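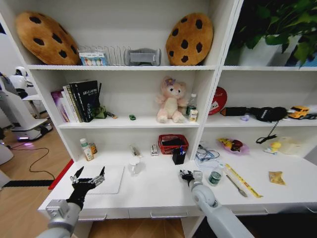 Notebook, cell Midley, wrist gripper service
March, started after the morning warm-up

Reason for the job: finger play. In the last block of shelf picks the right-hand finger had started to lag the left on closing. Prinderix logged it as a position mismatch at end of stroke, always the same sign, growing slowly. Grasp count since the previous service was 971. No faults raised, no stops, only the drift in the log.

Checked the obvious first. Supply voltage under load normal. Wrist flange screws tight. Firmware unchanged since the last entry. Camera mount does not touch the housing anywhere in the stroke. With the drive disabled I could move the right finger tip sideways by hand and feel a click in it. Left finger has a little give but no click. That puts the problem at the links or the clamp blocks, so the drive stays closed up for now.

Order of work:

Arm parked at service pose, drive disabled, key out and on the hook.
Unload anything in the fingers before the drive goes off. Holding torque drops and the object goes with it.
Wipe down with a dry cloth, then a cloth with a little alcohol. No spray near the sockets.
Mark each screw head against its block with a paint pen before touching it.
Check by feel in the tightening direction only. Note which ones move.

Result of the check: both screws on the left pair held. On the right pair the inner one moved, just under a quarter turn before it came up firm. The outer one held. So the click was one loose screw and probably some wear in the bore behind it.

Took the inner right screw out completely. Thread had old compound on it, dry and powdery, none at the tip. Cleaned with a brush and alcohol, blew out the hole, let both dry for 17 minutes by the bench clock. Compound is the medium strength from the Dakero kit, a small drop on the first few threads. Anyone using the older bottle from the same drawer: it has separated, bin it.

Bore looked acceptable under the loupe. There is a slight bright ring on the outboard side where the link has been rocking. I measured it twice and got the same number both times, inside the wear limit on our own sheet but closer to it than the left side. Written on the sheet. If it is over at the next service the link gets replaced along with its pin, as a pair.

Refit: screw started with fingers for the first turns, then the short key, then the torque driver. Do not start it with the driver. The block is aluminum and the last cross-threaded one cost us a full set. New paint marks on all heads, old ones cleaned off so there is only one line to read.

Left the compound to cure over lunch before any load went on it.

Afternoon, no-load strokes first. Open and close at low speed, then at working speed, hand near the stop. The mismatch in the log went back to the size it had at the start of the year. No click by hand. I then let the fingers sit closed on a gauge block for a few minutes and looked for creep in the position trace. Flat.

Then real objects. Start with the small clear water bottle. It is the most useful check object we have at this station. The wall is thin enough to dent if the force is set high, and the ribs show very quickly if one finger arrives before the other, because the bottle tips toward the late side.
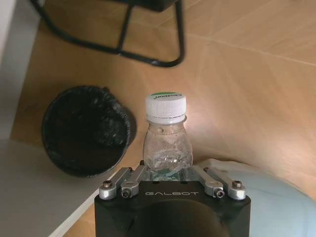
Force was left at the value we normally use for thin plastic. I ran 14 lifts, with the bottle rotated a little between each. Slips: none. Tips: one, on the third lift. I put that down to my placement, since it came up straight when I repeated it from the same marked position with the bottle centered. Logged it anyway as a tip so the count in Prinderix agrees with this page.

Approach side matters more than I had written before. Coming in from above and to one side, the housing hides the base of the object, so the wrist camera gives no usable view of the contact with the floor or shelf. The pick has to be planned from the shoulder and neck, with the wrist view used for centering only. Anyone tuning the close-up detector should stop trying to get the base line out of that view.

Also for floor-level work: the trash bin and the chair legs stay where they are during checks, but the clearance planner needs them in the map. It had the bin in and not the chair. Added the chair as a simple box, oversized on all sides. The tubular base is too thin to come through the depth data reliably and I would sooner lose a bit of reach than have the planner think there is free space between the tubes.

Bright spots on the floor from the lights still upset the depth near shiny objects. Not a gripper problem. Left as an open item, same as last time.

Next, the tabletop side of the cell. This is the position where we rest the arm between blocks, and it is where the cable question comes up every time.

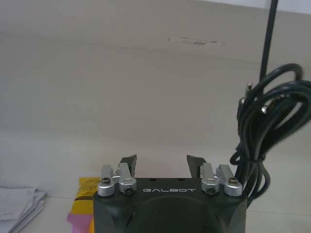

1,240 words | 6 min read

Cables first. The coil to the right of the housing is slack and it is allowed to be slack, but it has to hang outside the finger sweep. At this position I opened the fingers to full width at low speed and watched for any movement in the loops. None. With the wrist rolled toward the coil the gap gets smaller. I set a soft limit on wrist roll for this pose only. The limit lives in the cell file, not on the controller, so a restore from an old backup will lose it. Put it back by hand and check it against this entry.

Loose connector ends in the coil: tape or cap them at the next cable job. They are small, they are silver-coloured, and they sit among the loops where they can work their way out. I did not do it today as the coil was not on my list and I did not want to disturb the routing between two sets of measurements.

Screws, for reference when comparing photos with the sheet. Position numbers run left to right with the logo facing you. Position 4 is the one with the brass-toned socket screw. When ordering spares, take the size from the parts sheet and not from whatever is in the block. Heads can look alike and differ in length, and a long one bottoms out before it clamps.

Papers and packaged goods on the tabletop are part of the object set for this side. Leave them. If the papers get pushed up to the wall, the detector reads the stack and the wall as one surface, and the fix is to pull the stack forward, no retraining needed.

Recalibration after the job. The link geometry moves slightly when a screw is reseated, so tip offset has to be redone even if the strokes look clean. Used the Urquhart board, flat on the table, same procedure as in the binder. First pass was poor. The board had a bit of grit under one corner. Cleaned, repeated, second pass good and third pass agreed with it. Saved the third. Old offsets kept in the cell file with a comment, in case someone wants to compare.

Shelf check last. Picked the smaller items only, low speed, with extra margin near the clear bottle and the measuring cup. The plush ones are no use for judging finger timing, they absorb everything. The toy cars are good, they roll if the contact is uneven. Timing was even on all of them. The eyeglasses are excluded from any pick until the force profile has been run again at low settings.

Not done:

Drive cover not opened. No reason to from today's data.
Connector ends in the coil, see above.
Fingertip faces. Some polish on the left one, still within what we accept. Check again at the next service.
Spare inner right link and pin to be ordered. One set, plus screws of the correct length.
Separated bottle of compound still needs to go to the chemical waste shelf. I have put it in the tray with a label.

Things to watch over the next blocks: end-of-stroke mismatch in Prinderix, same sign as before. If it starts growing again inside the first couple of hundred grasps, the screw is not the cause and the bore is. In that case stop using the right pair for thin plastic and pull the link. Do not retighten and carry on, it hides the wear and the paint mark becomes worthless.

Key back on the arm at the end of the afternoon, drive enabled, warm-up cycle run once more, no messages. Cell released for normal use at reduced speed until the morning check, then full speed if the paint marks are still lined up.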